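Category: Home & Workshop Tips > Equipment and Budget

Planning to buy a robot arm for small household jobs: what I learned about the money

My name is Essam Helmy and I do repairs and small preparation work from a workshop in Siltden. In the past year several readers asked me how to plan the purchase of a robot arm for picking up tools, sorting utensils and similar light work. I am not an engineer. I am a person who likes to write every cost in a notebook before I pay, and these are the tips from my notebook.

Begin with the job, and the price comes after

Write on one sheet of paper what the arm must take in its fingers. Be exact. "Kitchen things" is too wide. Write: a brush with a long handle, a knife, a thin flat tool, a small bar. Next to each one write where it lies at the start and where it should be at the end. When I did this the first time, I discovered that half of my list was things I can put away myself in one minute, and I crossed them out. The arm I was looking at became one size smaller.

Thin things are more difficult than thick things. If a tool is lying flat on a surface, the fingers need something to go around. If most of your list is flat and thin, ask the seller to show you this kind of object being lifted before you talk about price.

Try the layout in simulation first

I advise everybody to build the room in a simulator before ordering. You can place the arm, the furniture and the tools, and move them as many times as you want without scratching the floor. A small firm here, Kerekes, made my first layout from my measurements, and later I learned to change it myself. Soft furniture is worth putting into the model too. Many people do their sorting on a couch or a bench, and the height is not the same as a table.
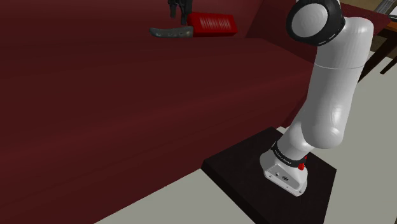 The question of reach is where most budgets go wrong. The number in the brochure is measured from the base to the farthest point, with the arm stretched out. At this distance you have little freedom left to turn the wrist. I plan my work area well inside that number and leave the outer part for things I need seldom. If the far side of your surface is outside the comfortable area, you have three possibilities: move the base, buy a longer arm, or push the furniture. The last one is free of charge, so try it first.

Count the platform as a part of the arm

An arm needs a base that does not move. Sellers often give the price of the arm only, and the platform is on another page. Ask for it in the same quotation. In my notebook the lines are these:

Arm with controller
Gripper and spare finger tips
Platform or mounting plate
Emergency stop and cable
Delivery and carrying up the stairs
Training for one person
Reserve for surprises

For the reserve I keep 25 percent of the accessories total. My accessories came to 1326 dollars, and with the platform, delivery and training everything outside of the arm itself was 2441 dollars. I mention this because I had written a much smaller amount in the beginning, and then I had to wait until June to order.

Get three quotations

I asked Gutham, Stirnside and one seller from outside the region. Use the same sheet of paper for all of them, word for word. When each seller answers a different question, you cannot compare. Stirnside answered with a long letter and a drawing, Gutham with one page. The one page was easier to use, but the drawing showed me that my door was too narrow for the crate, so I was glad to have both.

Please read the line about software. Some sellers include the first year only. Put the second year in your budget also, even if you feel it is far away.

Think about blades separately

If there are knives on your list, treat them as their own chapter. Decide which end will be held, which direction the blade is pointing during the movement, and who may stand near. Some readers want the arm to put away all the kitchen knives. My opinion is that you should begin with blunt tools and add the knives only when you trust the setup. Give money for a proper holder or a block, where each knife has its fixed place. It costs little compared with the rest.

Also plan how the objects lie next to each other. When they are close together, the fingers need space on both sides of the one they want. I draw the open gripper on cardboard in real size, cut it out, and hold it over the tools by hand. It looks a little silly, but it saved me from ordering fingers that were too wide.
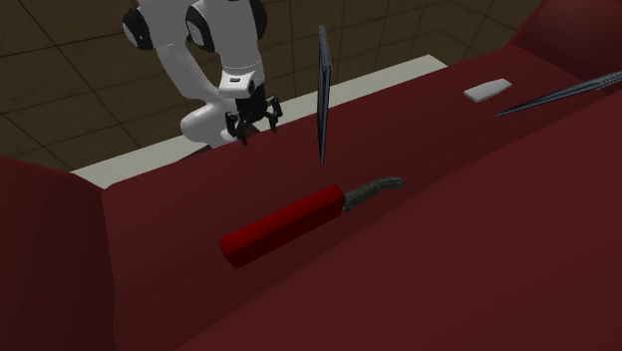

Simulated layout with the gripper open above the rim and a red-handled knife on the red surface.

Color is another small point. If you will use a camera to find the tools, a handle in almost the same color as the surface can be hard for it. A plain cloth in a different color is the cheapest accessory you will ever buy. Test it in the real room as well, in the morning and again at 6 p.m. with the lamp on.

Renting for a short time

Before you sign, ask if the arm can be rented for a few weeks and if the rent is taken off the price afterwards. Not every seller offers it on the website, but two of mine said yes when I asked by telephone. During the rental, write down every time you had to help with your hand. If this list is long, change the tools or the furniture before you think about a more expensive arm.

Where to keep the papers

Keep the quotation, the warranty and the serial number together in one envelope, and fix a copy of the service phone number on the wall near the switch. I keep my envelope in the drawer with the spare finger tips.

Filed under: equipment planning, robot arms, workshop budget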